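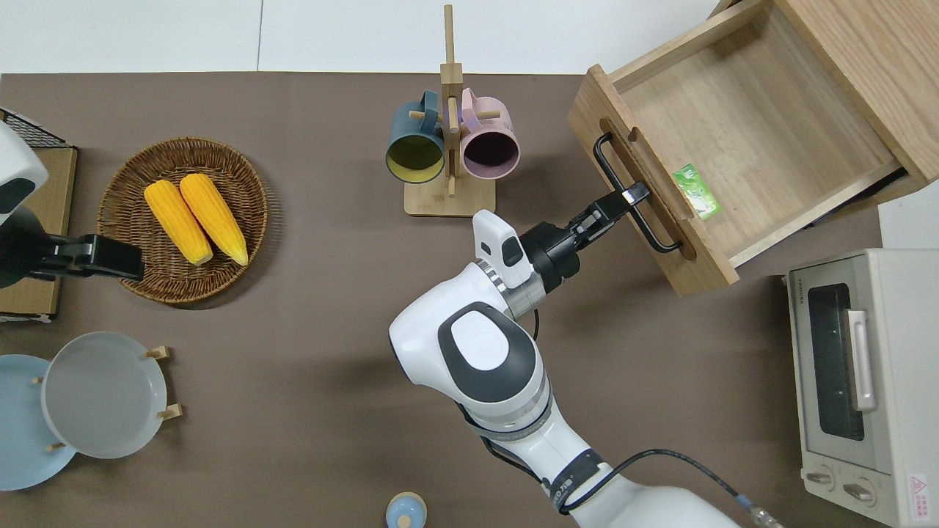
Section 3: Lining, Loading and Looking After Your Drawers

By now your Siltwood cabinet should be standing where you want it, with the feet adjusted and the back panel screwed down (if it isn't, please pop back to Section 2 and finish that first, as the drawers will never run quite right in a cabinet that leans). This section covers the pleasant part, which is getting the drawers ready to use and keeping them gliding nicely for years.

Before you begin

You will need a soft dry cloth, a pencil, a pair of scissors, the block of wax from the small parts bag, and the roll of Jolletti liner paper if you ordered it with your cabinet. Set aside an unhurried half hour. A cup of tea does no harm, though please keep it off the cabinet top until the finish has had its first coat of oil!

Fitting the liners

1. Take the drawer all the way out and set it on a folded towel. Wipe the inside with the dry cloth, paying attention to the corners, where a little sawdust from the workshop likes to hide.

2. Unroll the liner paper face down and weight the ends with a couple of books. It will want to curl back up. Leave it overnight if you have the patience, and you'll find the cutting much easier in the morning.

3. Stand the drawer on the paper and draw around the outside with your pencil. Now draw a second line inside the first, 3 mm in on every side, and cut along that inner line.

4. Lay the liner in the drawer and smooth it from the middle out toward the edges. If it bubbles up at one side, trim a sliver more and try again. We don't recommend glue, and you will thank yourself the first time something spills.

Note: The liner paper is lightly scented with cedar. The smell is strongest for the first week or so and then settles down. If you'd like it to fade sooner, leave the drawer open a hand's width during the day.

Waxing the runners

5. Turn the empty drawer upside down. Rub the wax block along both bottom edges, front to back, with moderate pressure. Two or three passes are plenty.

6. Reach into the cabinet and do the same along the tops of the wooden rails. A flashlight helps.

7. Slide the drawer back in and work it in and out several times. It may feel stiff at first, and that's quite all right. The wax needs a bit of movement to spread.

Caution: Please don't use cooking oil, furniture polish or spray lubricant on the runners. They soak into bare wood, collect dust and make the drawer drag, and we can't repair the damage under the guarantee.

Loading

8. Put the heaviest things in the lowest drawer and work upward from there. Try to spread the weight evenly from side to side.

9. Check that nothing stands taller than the drawer sides before you push it closed. Knitting needles and wooden spoons are the usual culprits, and a jammed spoon can take a good deal of coaxing to get out.

Caution: Open only one loaded drawer at a time, and never let children climb on an open drawer or hang from it. If there are little ones in the house, fit the wall strap described in Section 2 before you put anything inside.

If a drawer sticks

Wood takes up moisture from the air, so a drawer that ran like silk in April may grumble a little by the end of a damp summer. Empty it, take it out, and look along the sides for a shiny patch, which shows you where it is rubbing. Wax that spot first. If it still catches, wrap a piece of fine sandpaper around a scrap of wood and take off the tiniest amount, trying the drawer again after every few strokes.

A drawer that sticks at one corner only is usually telling you about the floor. Go back to the feet and check them with a level, especially if you've moved the cabinet lately or put down a new rug.

Replacement wax and liner paper can be ordered using the card in the parts bag. Section 4 explains how to oil the outside of the cabinet.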